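Pondgate residents call for review of Zondulgate bus gate before it is made permanent

For immediate release

The Pondgate Residents' Association is asking the council to publish all the traffic counts behind the Zondulgate bus gate before the trial scheme is made permanent in March. The association supports safer streets and better buses, but it believes the evidence shown to the public until now is not complete.

A petition with 1,189 signatures has been handed in at the council offices. It asks for a full public meeting, with an evening start at 7pm so that working people can attend.
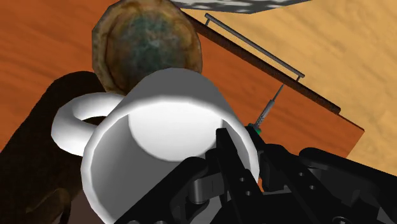
Since the trial began, drivers from the Brukby estate have had to use Peng Lane to reach the main road. The association made its own count there on a school morning and recorded about 600 vehicles between 8am and 9am. Peng Lane is narrow, and for a length of 110 metres it has a pavement on one side only. Parents with prushchairs have told us that they now walk in the road when bins are out.
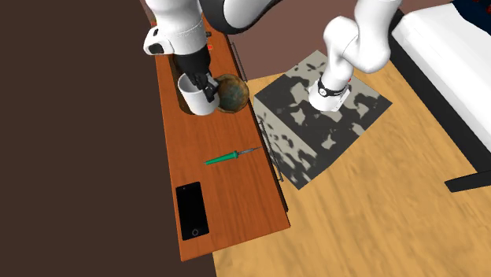
A white mug in the grip of a robot arm at a wooden table.

The association is also worried about home carers. Many of them visit several clients in one morning, and the longer way round takes time from each visit. We have asked for exemption permits for carers and for Blue Badge holders — a request first made in writing before the trial, and to which we have had no full answer.

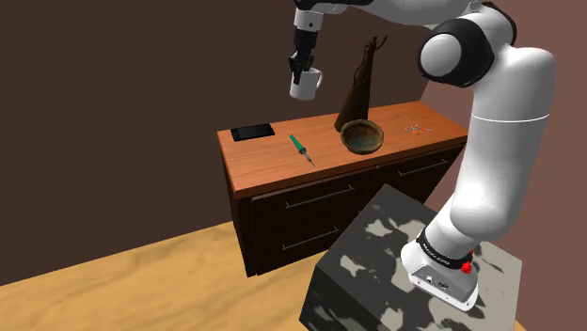
The mug held in the air above a wooden cabinet.

We are not asking for the bus gate to be removed at once. We ask that the counts for Peng Lane are published, that the hours of operation are looked at again, and that warning signs are placed at least 50 metres before the camera, where drivers can still turn safely.

Residents who wish to send their comments can do so through the association until the end of the consultation.

ENDS

Shares: 14 | Comments: 6

Related items
Brukby bus timetable: what is changing
Parking on Peng Lane: residents' replies
Notes from the Zondulgate drop-in

Contact the press desk | © Pondgate Residents' Association | Back to top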